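Lerkuvby Visit Report: The Kitchen Line That Stopped

I went up to Lerkuvby in January to see the home robotics test site that Guerra runs on the edge of the business park at Gusstead. The visit had been arranged before the fault, and I half expected it to be called off. It wasn't. Blandine Picard, who manages the site, met me at the door at 9:30 and told me the main demonstration was canceled and I would get the fault instead.

The site is one long building divided into apartments. There are 14 of them, each with a real kitchen, and a corridor behind with windows, monitors and the emergency stops. The kitchens were fitted by different builders on purpose, so drawer pulls, counter depths and lighting all differ. A machine that can only work in one kitchen is no use to the people who would buy it.

The machine under test is called Jedden. It has two arms on a lift column and a wheeled base, and its job is tidying: clear the counter, put things in drawers, set dishes by the sink. It had been running in batches since the fall. A run is one full tidy of one kitchen, start to finish, and the count stood at 951 when they stopped.

What happened on run 951 is easy to tell. Jedden was told to pick up a dish towel. It closed on the towel and also on a power cord that was lying under the fold. It lifted, the cord went tight, and the arm should have stopped at that point. It kept pulling. The plug came halfway out of the wall with its blades showing and still live, and the small lamp on the other end of the cord went over the edge of the counter. The operator in the corridor hit the stop. She was not in the kitchen and was not hurt. The lamp broke.

Picard played me the log, which is mostly colored lines. The force reading at the wrist climbs, passes the limit, and stays past it until the operator stops the arm. There is a limit in the software and it was set correctly. The trouble was that the limit was switched off during what they call the settle phase, a short period after the gripper closes when readings jump around and used to cause false stops. The settle phase was supposed to end when the readings calmed down. With a cord pulling on the towel, they never calmed down, so the phase never ended.

I asked how long that had been in the code. She said it was added at run 676, after a string of complaints from the operators that the machine was stopping for nothing. Everybody was pleased with the change. Stops went down to almost none, and the weekly report said reliability had improved. She was frank that they had read the number the way they wanted to.

After that we went through the test setups. Each kitchen is laid out with a few ordinary things before a run, and the layout is meant to be a bit messy. Cords had not been treated as part of the layout at all. They were just there, the way they are in any kitchen, and the object list that goes with each run didn't mention them. 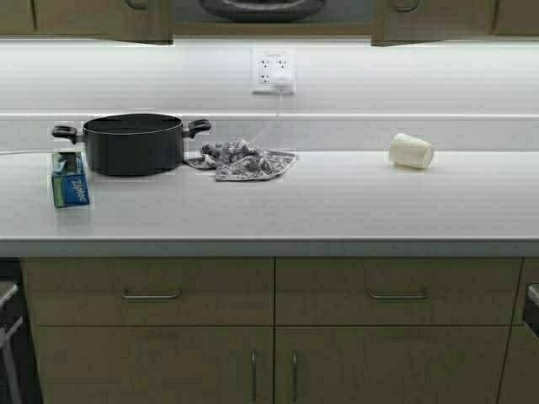 Since the fault, the setup sheet has a line for cords. Whoever lays out the kitchen has to write down each one, where it is plugged in, and whether it passes within a hand's width of anything the robot will be asked to pick up. For now every outlet in the test kitchens is also dead during a run. There is a key switch in the corridor and the machine won't start unless the key is turned and removed. Picard carries the key on a loop on her belt. I thought this was sensible, though it does mean they can't test with a real kettle or a lamp switched on, and customers will have both.

The longer fix is in two parts. The settle phase now has a fixed end, and there is a second, higher limit that is never switched off. I watched them check this on a bench in the workshop at the far end of the building. A technician clamped one end of a rope to the bench, put the other end under a folded cloth, and let the arm take hold of it. It lifted, the rope went tight, and the arm stopped and let go. They did it six times while I was there. On the fifth the arm stopped but did not open, and the technician had to release it by hand. That went on the whiteboard as a separate problem. Holding on is the right thing to do with a glass and the wrong thing with a cord, and the machine doesn't yet know which it has.

The other part is seeing the cord in the first place. Thin white cords against white walls and pale counters are hard for the cameras, and the engineers I spoke to did not claim to be close. One of them showed me a set of results from the new detector. It found the thick black cords nearly every time. It did badly on phone chargers, and worst where a cord went behind or under cloth and came out somewhere else.

Lunch was sandwiches in the meeting room. I used it to ask about the operators, as it seemed to me they had been right both times - right that the early stops were a nuisance, and right to hit the button on 951. Picard said the thing she regrets most is that the change at 676 was signed off by software alone. Any change that makes the machine stop less often now needs a signature from the operators too, and a day of runs with somebody trying to make it fail.

I was shown the broken lamp, which is on a shelf in her office with a tag on it. I was also shown the plug. There is a slight bend in one blade, less than I had pictured.

A few practical notes for anyone from our group going later in the year. The parking lot at Gusstead fills early, and the overflow is a ten-minute walk. Closed shoes are required. Phones go in a locker, so bring paper. Ask to spend time in the corridor with the operators as well as in the workshop, because the tour as planned gives you only a few minutes there.

Tidying runs had not restarted when I left at 3:15. The open item was the grip that did not release, and Picard would not give me a date for it.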